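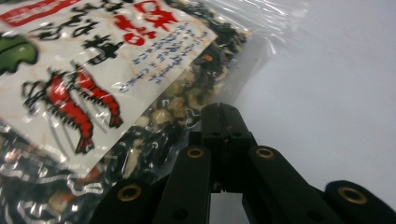

The gripper at a bag of dried seaweed mix, the one with two red shrimp on the label.

Potgate Grocery Grasps, student robotics club

Hello and welcome! This folder holds the recordings our club made with the hand-held gripper, picking up groceries in clear, crinkly packaging (harder than it sounds, as we soon learned). There are 859 clips covering 111 items, and each clip is one try at one item, good or bad.

Clips are sorted by item, with a notes file in each folder. Please read the notes first! Wafula Mussa and Aurelia Leitner typed up every one of them, and they mark the clips where the grip slipped. Folder 11 still has two naming styles in it, sorry, we hope to fix that by December.

Questions go to Salim Langat. Last updated August 11, 2022.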